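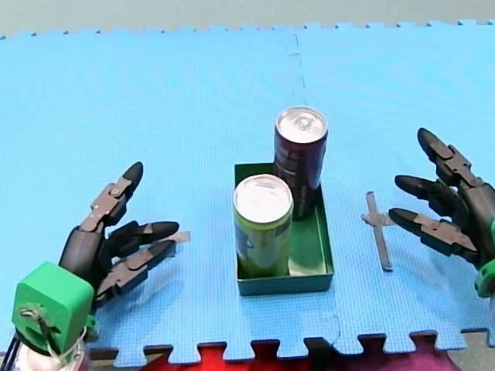

Todor Ristić wants to know whether the bell in the Stolanthorpe schoolroom really came out of the old Conneely brickworks, as his grandmother always told him, or whether it was cast for the school. Todor, what a lovely question, and I'm afraid you are going to get a whole thread for it.

The short version is that I think your grandmother was right. The long version took me most of December and rather a lot of tea, so do get comfortable.

For anyone who doesn't know the village, the schoolroom is the low building on Rarau Lane with the little open turret on the roof. The bell hangs in the turret and has a rope coming down through the cloakroom ceiling, just where generations of children could reach it if they stood on the bench.

The brickworks was at the bottom of the same lane, where the allotments are now. Conneely's made ordinary building bricks and a great many drain tiles, and if you garden down there you will have dug up bits of both. I have a bucketful by my back door which I keep meaning to sort.

Like most works of that sort they rang a bell for the start of the shift, for dinner and for knocking off. The wages book has a line for the lad who rang it, 2 pence a week on top of his usual money. He is only ever called "bell boy", which makes me a bit sad, I'd have liked a name for him.

Now, the school. The managers' minutes are in the county record office and the handwriting is dreadful until the new clerk comes in, when suddenly it is like reading print. I could have hugged that man.

Before his time there is one entry about "the want of a bell, the children coming in at all hours". Then nothing at all for pages and pages except coal, slates and a long quarrel over who should pay for the privy door.

And then, in the new clerk's beautiful hand: "Resolved to accept with thanks the bell offered by Messrs Conneely, the works having no further use of it, the carriage to be met by the managers." I read it three times over and then had to go and walk round the car park.

The carriage came to 4 shillings, by the way, for a journey you could do in five minutes with a wheelbarrow. The minutes don't say who did so well out of that!

I should be fair and put the other side. The school's own printed history, which plenty of you will have on a shelf, says the bell was "cast for the school by subscription". I can't find a subscription list anywhere, and in a village this size people did like to see their names on a list.

There was a subscription for the clock, though, and I wonder if the two got muddled by somebody writing it all down from memory years later. I've done as much myself with the chapel roof and the chapel organ, and had a very polite letter about it.

The bell has no founder's name that I could find from the ladder, only the number 88 low down on one side. It might be a weight in pounds, it might be a pattern number, it might be the end of a date. If you know about small bells please do tell me, I am well out of my depth.

Several of you have asked about copies. The booklet on the brickworks is with Esano Print at the moment and we've ordered 1000, which my husband thinks is madness. It was too late to get the bell into the main text so it has gone in as a note at the back.

Todor, if your grandmother ever said who had told her, or if anyone in your family worked at Conneely's, I'd dearly love to hear. I'm at the library on Monday afternoon with the minutes transcribed and the wages book photocopied, and you'd be very welcome to come and have a look through.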